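Kitchen and Table > Plates, bowls, glasses
Topic: Colored plates for everyday, do you get tired of them?

meline_k
3rd October
Hello all. I am setting up a kitchen from nothing after moving, and I must buy plates. My sister says white only, because food looks good on white and you can always buy more of the same. But I have seen colored ones in light shades, blue and green, and I like them very much. My table is a plain light one, without cloth. Does anybody here eat from colored plates every day? Do you get tired of it after one year?

Sverre Forsberg
White. I had a dark red set for six years and every soup looked sad in it. When two broke I could not find that red again, the shop had changed it to something more orange. With white you don't have this problem.

Brokus
I don't agree that white is so easy, Sverre. I have whites from three shops and they are three different whites. One is almost yellow beside the others. Next to each other on the table it bothers me more than if they were clearly different colors.

Agnes Engström
I am on the side of color, but mixed. We stopped buying sets in April and now we take single plates in soft shades, a pale green one, a sky blue, an off-white. I put some on the table before lunch to see how they look together with food.

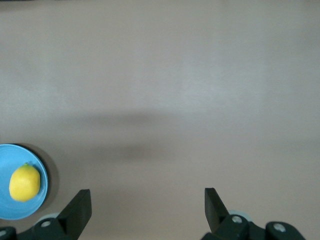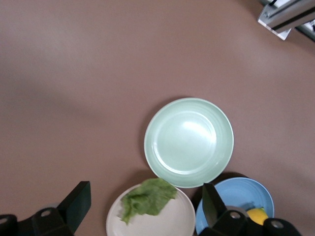
The lemon is on blue, the lettuce is on the off-white one.

For me yellow on blue is the nicest, and I would not have guessed it, I always thought blue was a bad color for food. Green leaves I prefer on the off-white, on the pale green plate a salad becomes a little bit lost. So in our house the green is for bread and cake, mostly. My husband does not follow this rule and nothing bad has happened.

One advice, Meline: choose shades with the same strength. If one is very dark and the others are pale, the dark one looks like a guest.

Sverre Forsberg
A lemon looks good on anything, Agnes. Please try with brown gravy and then we talk.

Agnes Engström
We had meatballs on Saturday, Sverre. On the blue. It was fine!

Andor
Do you find that rims with rings are hard to clean? I had plates with grooves and egg yolk stayed in them after the dishwasher. I had to go over them with a brush.

Agnes Engström
Only if the egg has dried. I rinse with cold water first, hot water makes the egg stick more. Porridge is worse than egg, in my experience.

Maj-Britt F.
I want to say something for storage. I have 18 plates in four colors, and when they have the same shape they make one pile and it takes no more place than a white set. When the shapes are different, the pile leans and you must always lift the whole thing to get the one you want. So mix the color but not the size. I learned this in a very small kitchen.

Brokus
Good point about the shape. Also look at the bottom of the plate before you buy. If the foot is rough, it scratches the plate under it, and on colored glaze you see gray lines quickly.

meline_k
Thank you, this is very useful. I did not think about the foot at all. I am now thinking of two blue, two pale green and the rest off-white, all in the same shape. Sverre, I will keep your gravy in mind.

Sverre Forsberg
Then at least buy one or two extra of each color now. You will thank me when the first one falls.

Andor
And deep plates? Same colors or only white?

meline_k
Deep ones I have not decided. I go to the shop again on Thursday and will look at the foot and the rings too.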